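Dulness, Part Two: Swapping Fingers on the Laundry Arm
Posted in June by the slow half of the garage lab

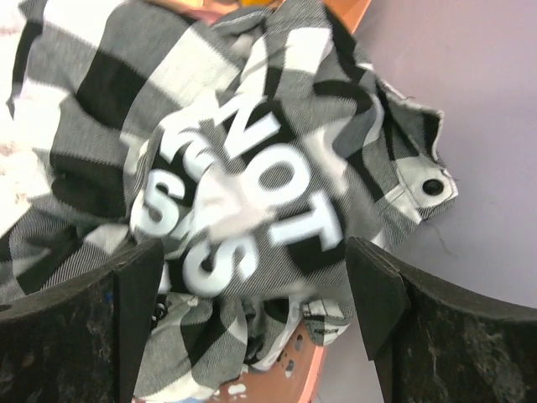
Wrist cam view, checked shirt over the basket, Mavau fingers open.

So the new wrist camera is on, and I finally get to stop squinting at footage from across the room! If you missed the first post, Dulness is what I call my garage arm project (named for how fast it does anything), and the whole job is picking clothes out of a basket and putting them on a table. That's it. I've been at it since winter and I still think it's the most fun I've had with a screwdriver in years.

What I wanted to work out this month was fingers. I've got two sets that fit my gripper body. The Mavau ones are wide black wedges with flat pads on the inside, and they've been on so long that the faces are all scuffed up. The Dellix ones are skinnier, softer, and bend a little when they close. I also wanted to see if the camera mount from Chauhan (a small seller, very nice packaging, terrible screws) would hold still enough to be useful. More on that in a minute.

My test shirt is a black, gray and white buffalo check with big white block letters printed over it. I picked it because it's a pain. The checks are high contrast and so are the letters, and once the thing is bunched up, the software that guesses where to grab gets very excited about edges that aren't folds at all. A black square next to a white square looks a whole lot like a crease if you're a cheap little camera. Then the real creases run right through the squares and bend them, and good luck. The print doesn't help either. The one word I can read off that frame is NOT, running down at a slant, and I've decided to take it as feedback.

Anyway, fingers. I ran 30 picks with each set, dumping the shirt back over the basket between tries without arranging it. I tried hard to be sloppy in the same way every time, which is harder than it sounds.

The Mavau wedges got 3 bad misses, and all of them were the same kind: the fingers came down on either side of a thick lump of cloth, closed, and slid up over it. Everything else came up fine. They like a big bunched bit in the middle. They do not like a single flat layer, because the tips are blunt and there's nothing to get under the cloth with. I could fix some of that with thinner tips, I think, or by telling the arm to push down a hair more before closing. I did try that on a few extra runs and got the fingers caught on the basket rim, so, you know, progress.

The Dellix set was better on single layers and worse at pretty much everything else. They pinch a collar or a loose flap beautifully. Then you lift, the rest of the shirt decides it weighs something, and the fingers bow out and let go. I lost count of the drops on purpose after a while and just wrote "a lot" in the notebook. If all your laundry is socks and dish towels, buy these and be happy.

Buttons turned out to be their own subject. There's a pointed tab on the shirt with a shiny round button near the end, and if the planner picks that tab it thinks it has found a wonderful handle. With the Mavau pads the button keeps the two sides from closing flat and the cloth works loose around it. With the Dellix pads the button sort of sinks in and you get a lovely grip on about a square inch of shirt. I'm going to add a rule that scores small pointy bits lower. Shanti Bisht wrote in after the last post suggesting I train it to skip anything round and shiny, and I may steal that too (thank you, Shanti!).

Okay, the camera. Having it down at the wrist is a huge improvement for aiming, since I can see both fingertips and the thing between them the whole way in. The downsides are blur and light. Even at my slow speeds part of the cloth smears, and you can see it on the lettering, where the T has gone soft. And anything bright on the left side blows out to plain white. I turned the exposure down and the black squares promptly became holes, so I turned it halfway back up and left it. A shorter exposure plus a ring of small LEDs is next on the list.

The mount itself held. I swapped the screws for ones from my own junk drawer and it hasn't shifted since.

Oh, and I had a controller problem that ate two evenings. The gripper was reporting closed about 3000 counts early, so the arm would lift before the pads had really squeezed. It looked exactly like a finger problem and I was all set to blame the Mavau pads for it. I'd bumped a setting while changing over from the other set. Both sets got rerun from scratch after I fixed that, so the numbers up top are the good ones.

For now the wedges are going back on. I've ordered a strip of grippy rubber to stick on the flat pads, and I want to file one pair of tips thinner and see what that does with a T-shirt lying flat. If anybody has done this with a perforated plastic basket and found a way to stop the fingertips snagging in the openings, please leave a comment, I'd love to hear it.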